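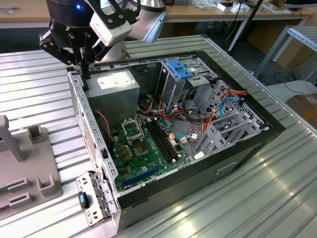 Abb. 1: Gehäuse liegend, Seitenwand ab, Sockelbügel offen

## PC-Technik, Block 2 - Innenleben und CPU-Sockel

Skript Mariann Szabó, Ergänzungen N. Dudás. Bitte ausgedruckt mitbringen, Raum 193.

**Orientierung am Gehäuse (Abb. 1)**

- Netzteil: grauer Metallkasten, Aufkleber oben. Leistungsdaten immer vom Typenschild abschreiben, nicht schätzen
- Board grün, Sockel leer. Rechts daneben zwei Speicherbänke, schwarz, weiße Riegel an den Enden
- langer blauer Steckplatz unten auf dem Board - Erweiterungskarte, kommt in Block 3
- Laufwerkskäfig mit blauem Riegel; Datenkabel (SATA) hellblau, Stromleitungen bunt

Farben der Adern: gelb 12 V, rot 5 V, orange 3,3 V, schwarz Masse. Kommt in der Prüfung dran!

**Vor dem Anfassen**

Netzstecker raus, Einschalter kurz drücken (Restladung). Dann erst Armband an, Klemme ans blanke Gehäuseblech. Netzteil selbst wird NIE geöffnet.

**Sockel**

Bügel offen = Kontaktfläche liegt frei. Nichts reinfallen lassen, nicht mit dem Finger prüfen, nicht pusten. Verbogene Kontakte sofort melden, keine Reperatur auf eigene Faust.

CPU einsetzen: Dreiecksmarkierung suchen, senkrecht ablegen, kein Druck. Bügel zu. Wärmeleitpaste erst danach, erbsengroß. Kühler über Kreuz anziehen, falls geschraubt - Lüfterkabel nicht vergesen.

**Speicher**

Riegel auf, Kerbe vergleichen, gleichmäßig drücken bis beide Seiten einrasten. Bei nur einem Modul: Bank laut Handbuch.

**Aufgabe bis Juni**

Skizze des Innenraums, beschriftet, max. 2 Seiten. Dazu Tabelle: Bauteil / Anschluss / Spannung. Abgabe über Skilta, Kurscode 1522. Partnerarbeit ok, beide Namen drauf.

Fragen zur Tabelle an Dudás, alles andere an mich.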